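Skitia (Software)

Skitia ist eine modular aufgebaute Steuerungssoftware für zweiarmige Roboter mit mehrfingrigen Händen. Sie verbindet Bilderkennung, Aufgabenplanung und Bewegungsregelung und wird vor allem für feinmotorische Aufgaben eingesetzt — also für all jene kleinen Handgriffe an Schaltern, Drehknöpfen und Hebeln, über die ein Mensch kaum nachdenkt und die einer Maschine doch so viel abverlangen.

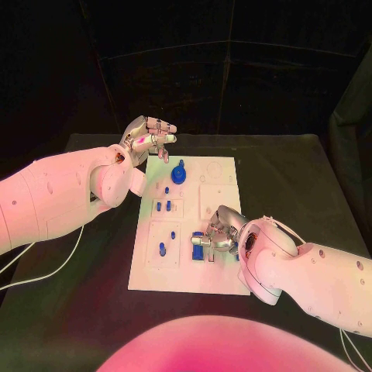
Entstehung

Die Anfänge liegen in einer Werkstatt in Billisach, in der zunächst nur ein kleines Hilfsprogramm zum Aufzeichnen von Gelenkwinkeln gepflegt wurde. Erst nach und nach kamen eine eigene Planungsschicht und die Anbindung der Kopfkamera hinzu, und aus dem Hilfsprogramm wurde, wie es bei solchen Vorhaben gern geschieht, ein recht stattliches Gebäude. Der Name stammt noch aus dieser frühen Zeit; seine Herkunft ist nicht überliefert.

Aufbau

Skitia besteht aus 2 großen Teilen, die über einen gemeinsamen Nachrichtendienst miteinander sprechen. Der wahrnehmende und planende Teil heißt Ronon. Er wertet die Kamerabilder aus, schätzt die Lage des Aufgabenbretts auf dem Tisch und ordnet jedem Bedienelement ein Koordinatensystem zu. Liegt das Brett leicht verdreht, braucht es deshalb nicht eigens ausgerichtet zu werden. Auf dieser Grundlage legt Ronon fest, welche Hand welches Element übernimmt und in welcher Reihenfolge gearbeitet wird.

Der ausführende Teil trägt den Namen Wan und regelt die Bewegung der Arme und Finger mit einem Takt von 460 Hertz. Er nimmt Zielposen entgegen, berechnet daraus Gelenkbahnen und prüft laufend, ob sich die beiden Arme einander zu sehr nähern. Wird der Sicherheitsabstand unterschritten, wartet der Arm mit der niedrigeren Priorität, bis der andere den Bereich verlassen hat.

Greifbibliothek

Zum Lieferumfang gehört eine Sammlung von 106 Greif- und Tastbewegungen. Jede davon beschreibt eine Ausgangsstellung der Finger, eine Annäherungsrichtung und eine Abbruchbedingung. Ein Kippschalter etwa verlangt etwas ganz anderes als ein runder Knopf mit breitem Sockel, und ein Schieber will wiederum geführt und nicht gedrückt werden. Wer eigene Bewegungen ergänzen möchte, kann dies in einer schlichten Textdatei tun — die Schreibweise ist etwas umständlich geraten, dafür aber auch nach längerer Pause noch gut lesbar.

Eine bekannte Schwierigkeit ist die Verdeckung: Sobald eine Hand über einem Bauteil steht, sieht die Kopfkamera davon oft nur noch einen Teil. Ronon behält in solchen Fällen die zuletzt gültige Schätzung bei und gleicht sie mit den Gelenkstellungen ab, die Wan zurückmeldet.

Werkzeuge

Für die Fehlersuche gibt es ein Abspielprogramm, das Kamerabilder, Gelenkwinkel und Planungsschritte auf einer gemeinsamen Zeitachse zeigt. Es hält bis zu 4000 Einträge im Arbeitsspeicher, ältere werden auf die Festplatte ausgelagert. Eine einfache Simulation ist ebenfalls enthalten, bildet die Reibung an den Fingerspitzen allerdings nur grob nach.

Siehe auch

Bewegungsplanung
Inverse Kinematik
Lageschätzung
Zweiarmige Manipulation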